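Hard water ruining everything I hand wash – what do you use?
Posted 23/09/2026 in Home & Laundry

Cremilda Xavier
Hi all! We moved to Brustovcombe in March and the water is so hard I could cry. Towels come out like cardboard, and my daughter's stuffed animals (we have a LOT) dry all crunchy. I've been doing the toys by hand with regular detergent and two rinses. Is there something I can add that doesn't cost a fortune? A softener for the whole house was quoted at 3000 and that's not happening this year.
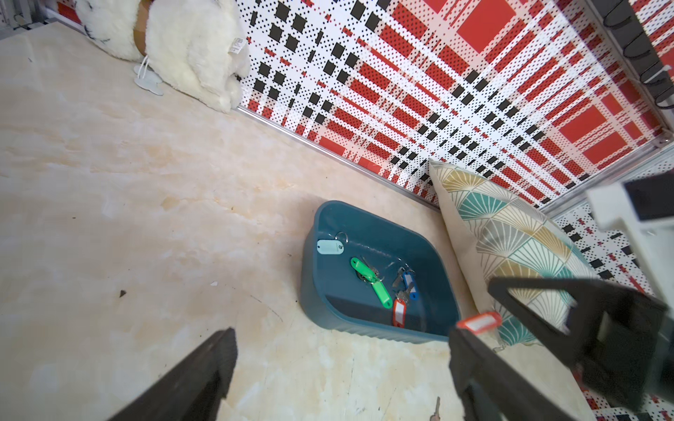 White plush, care label still on

Emerson Miranda
I'm over on the Elton side, so same water. Use less soap, way less! Hard water and too much detergent leave a film and that's your crunch. I put half a cup of white vinegar in the last rinse and squeeze the toy in a towel – never wring it – then brush the fur with a pet brush while it's still damp. Read the label first, some of them are surface wash only. For towels I skip fabric softener and shake them hard before hanging. My sister swears by the Boment powder but I tried a box and couldn't tell any difference.

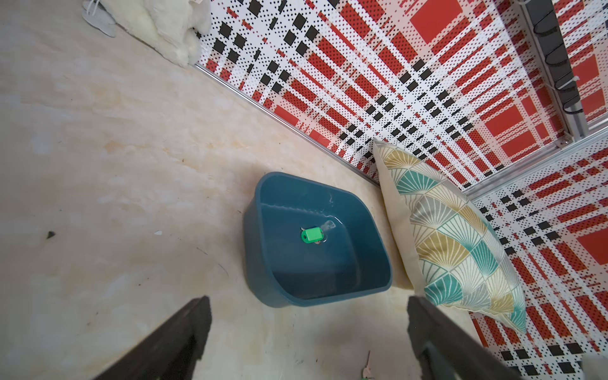

Can I use vinegar and baking soda together in the same rinse?
They mostly cancel each other out, so pick one. Baking soda goes in with the wash, vinegar goes in the rinse. And keep vinegar far away from bleach, please.

Paiva70
just get a filter for the faucet, mine was 70 bucks and it was fine

Cremilda Xavier
Thank you both!! Emerson, I did a bear with a teaspoon of soap last night and the vinegar, and he's so much softer already. Still smells a little like salad though. Paiva, does yours do anything for hardness or is it only for taste? The one I looked at said taste and chlorine on the box.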